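Please stop asking me to request a quote

I needed my kitchen faucet replaced. That's it, one faucet, and I figured one of those find-a-pro sites would sort it out before lunch.

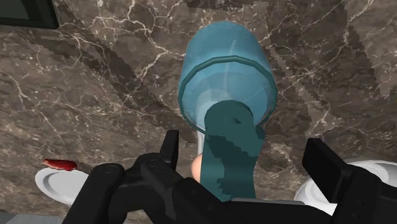 A blue cup on a dark marble counter.

I started with Zivent, which promises to match you with a plumber near you in 93 seconds. It matched me, all right! By two in the afternoon I had calls from companies as far off as Lostia (a good hour's drive from me) and not one of them would give me a price. They all wanted to "talk through my needs." My need is a faucet.

I get why these sites work this way. They sell the lead, the lead goes to whoever pays, and a plumber who has paid for mine has to chase me down. A guy who used to do my gutters told me he spent almost 3000 dollars on leads one year and got 2 real jobs out of it -- and guess who covers that in the end? We do, on the invoice.

So here's my pitch, and Gelholm and the rest can have it for free. Put the prices up front. Even a range would do! Let me see who's open in August, what they charge to show up, and let me pick the person myself, before anybody gets my phone number. I'd happily pay a small booking fee for that.

Machala comes closest, I think, with its flat rates for small jobs, but it still hides the call-out charge until the last screen. I scrolled past 1285 reviews to find it. The faucet is still dripping, by the way.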